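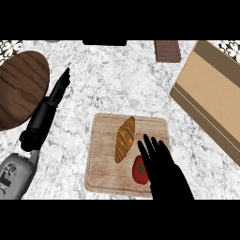 Ticket 1482
Subject: Router drops the connection every evening
Opened by: Aled Prothero
Product: Irix home router
Status: Waiting for customer

28 February 2021

Hello,

I am writing again regarding my internet connection in Prelemstead. My first ticket was closed in the middle of February, but the problem has come back and I would like it to be opened again, please.

Every evening the wireless network disappears from all devices in the house. The power light stays green and the centre light changes to orange. After 8 minutes the network returns by itself. In the morning I have never seen this fault.

What I have tried already:

Restart from the power button. No change.
Factory reset with a pin, then entered my settings again. It worked well for two evenings and then the same fault.
Different power adaptor, borrowed from my neighbour, same voltage. No change.
Moved the router from the kitchen shelf to the hall. The signal in the bedroom is better, but the drops continue.
Laptop connected by cable. The cable connection also stops, so I think it is not only the wireless part.

In the log page I find this line each time:

WAN lease expired, retry in 900

I do not know if this number is in seconds. If yes, it does not match the 8 minutes, and I would be grateful if somebody could explain it.

Regards,
Aled Prothero

Reply from Eynon Support

Hi Aled,

Ticket reopened. The 900 is in seconds, but the router will try sooner if it sees the line come up again, so a shorter gap is normal. Please check your firmware under System, then About. If it is version 40 or lower, update it by cable and leave the power on until the lights settle. Also tell us which exchange you are on.

Reply from Aled Prothero

Thank you for the quick answer. The firmware was version 40. I have updated it by cable and the page now says "up to date" – it does not show the new number, only these words. My exchange is Cornimholm.

This evening there was one drop, shorter than before. I did not have time to save the log. I will leave the laptop connected tomorrow and send the full file.

One more question: should I put back the original adaptor, or keep the borrowed one during the test?

Reply from Eynon Support

Original adaptor please. We have asked for a line check at Cornimholm as well. Send the log when you have it.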